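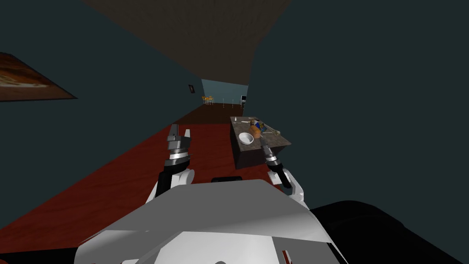

Ľubica Skála put on the headset at 6 and was in the Olthorpe kitchen, which existed only on a Flanar server. The bowl was on the counter. She had to teach the robot to pick it up, and the robot learned from her hands.

"Slower," said Baláž from the next desk. "It copies your nerves too."

She opened both grippers and checked the wrist views.

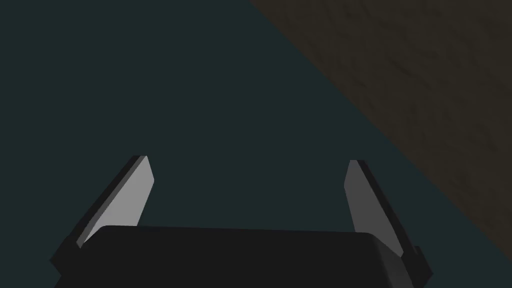
"Does it know what a bowl is?" she asked.

"It knows what you did the last 500 times," said Baláž.

She turned her left wrist, then her right. The chairs in the far room were orange, like her mother's.
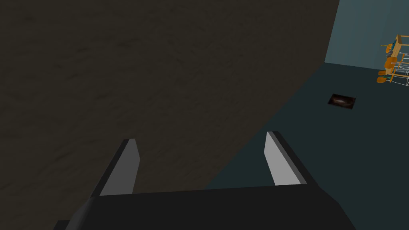

She let her shoulders drop and began again, slower. Baláž wrote 501 on his pad and went to put the kettle on.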